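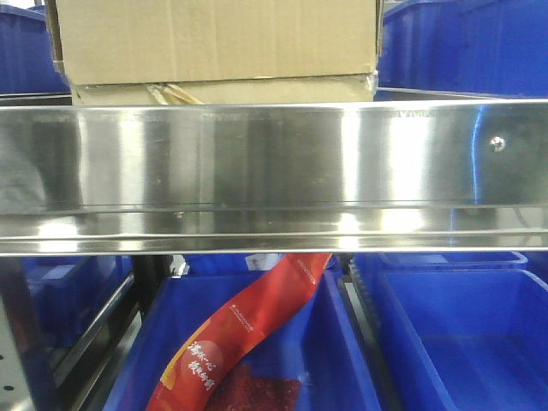 The Hollis shelf unit is the one we recommend when a customer tells us that the back room has gotten out of hand and they'd like to start over with something that will last. It has been in the Fundus storage line for years now, and we still put it together in our own shop in Fukeck before it goes on the truck, so you won't be sitting on the floor with a bag of bolts and a sheet of drawings. The part people ask about first is the front rail, that broad strip of polished stainless steel that runs the full width of the upper shelf, with a folded bottom edge so there's nothing sharp waiting for your knuckles when you reach into the blue bins underneath. It does pick up small scratches once it's in daily use, and we'd like you to know that before you buy. A soft cloth and a little dish soap will bring back most of the shine, and the scratches that stay are just part of owning a shelf.

The rail is bolted to the frame, and you can take it off yourself with an ordinary wrench if it ever gets badly dented. We keep spare rails on hand in every width and can usually send one out the day you call – please have your order slip nearby, as the older units used a slightly different bolt spacing and we'd hate to send you the wrong one.

Each level takes a load of 40 pounds, spread evenly. That's plenty for bins of small parts, folded linens, craft supplies, or the packing materials that seem to pile up in every shop we've ever visited. If you plan to keep heavier things on it (paint, canned goods, books by the boxful), have a look at the Poment frame instead, which costs more but was made for that kind of weight.
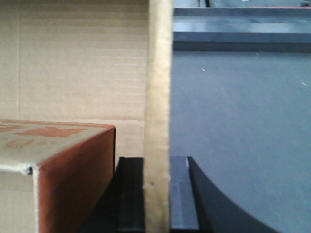

Cardboard is welcome on the Hollis too, and plenty of our customers keep a mix of plastic bins and whatever cartons their supplies came in. We do it ourselves. A carton is handy for light, bulky things that you only need now and then, and a bin is better for anything you reach for all day long, because it won't sag at the corners after a few months of being pulled in and out. If you're going to leave a carton on the shelf for the long haul, fold the loose flaps in flat and run a fresh piece of tape along the bottom before you load it.

The shelves are 14 inches deep and the standard unit is 30 inches wide, so please measure your own bins and cartons before ordering. Bins are sold separately and come in blue only. We tried other colors for a while, but nearly everyone went back to blue and we were left with a great heap of yellow ones.

Your unit comes with a 2 year warranty on the frame and the rail. Delivery is included anywhere in the Fukeck area, and we're happy to carry it up a flight of stairs if you let us know ahead of time – just mention it in the notes when you order.

Posted by the Fundus shop desk, July

6 shares | 2 comments

Copyright Fundus Storage, Fukeck. Contact us | Back to top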